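Baek fingertips on a two-arm setup: my review after a lot of dropped pens

I went into this wanting to love the stock fingers, because they came with the arms and cost me nothing extra. Nope! After 58 tries at the pen-and-drawer job I ordered the Baek set from Sedholm, and I've been living with them since June.

My test is simple. Get the pens off the table and get the little green drawer unit open and shut again, with one arm on each job. Pens are mean. They're skinny, they roll, and the slick plastic ones squirt right out if you squeeze too hard (ask me how I know). The Baeks are black, narrow at the tip, and they open nice and wide, so I can be a bit sloppy coming down over the table.
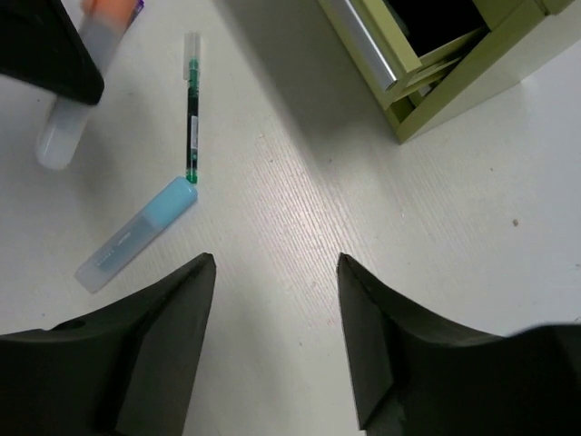
Bergþóra Skov wrote in to say she gave up on hers after a month, since the pads went shiny and she had to drop the closing speed by half to hold anything round. Fair point. Mine have glazed over a little too, and a wipe with rubbing alcohol brings most of the grip back — not all of it.

The wrist camera is my other gripe. It's great for lining up the last inch, but anything close to the lens goes to mush, and a finger or the other arm can hide half of what I'm after. I wouldn't run this job without a second camera watching the whole table. Mine stays put and takes in both arms and the drawers at once, and I lean on it for deciding which arm should move first.

Cables, ugh. Leave yourself a generous loop at the gripper and tie the rest along the links. My first try was too tight and the wrist kept tugging. 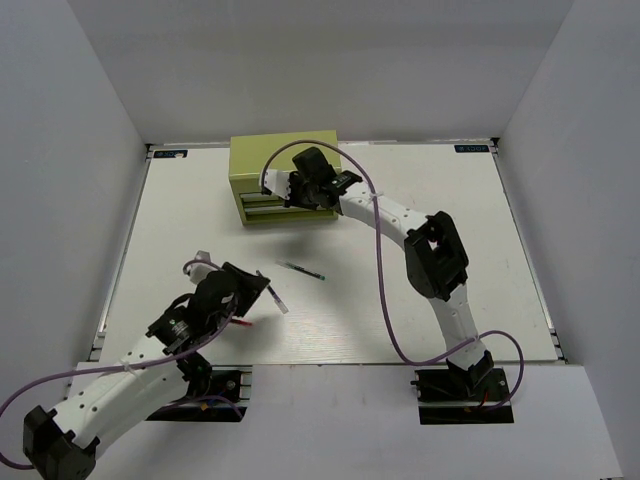
Would I buy them again?

Yes, for the fingers. I'd skip the Melville controller bundle, though, and put the money toward spare pads.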